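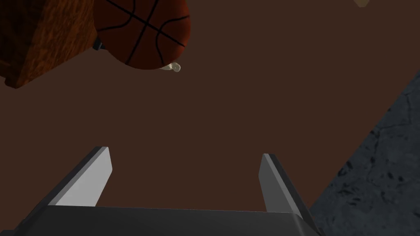
Tornmont simulator, gripper view: open fingers, basketball and wooden block ahead.

November, 9:40 p.m.

Day 8 of the Tornmont trial license. Loaded the clutter pack tonight and left the stock parallel-jaw gripper in place. Set the physics step back to the default after last night's jitter.

The renderer is better than I expected at this price. The gray stone texture holds up close to the camera, and the seams on the ball are clean. The brown surface is too plain for my purposes: no grain, no marks, nothing for a feature tracker to hold on to. Wrote to Folasade Etim at Larberg to ask if the pack has other surface materials. She handles trial accounts and usually answers by morning.

Ran 200 resets, seed 3236. Two of them hung on load and had to be killed by hand. The log gives error 902 for both, and the manual stops at 899.

Grasp planner not tested yet. The ball may be too wide for the jaws, so I will start with the block and the smaller items. Tobiloba Oyelaran wants a comparison with Belleck before we pay for a full seat. Belleck exports contact forces per finger; in Tornmont I have only found a single total.

Tomorrow: contact export, then friction settings on the block.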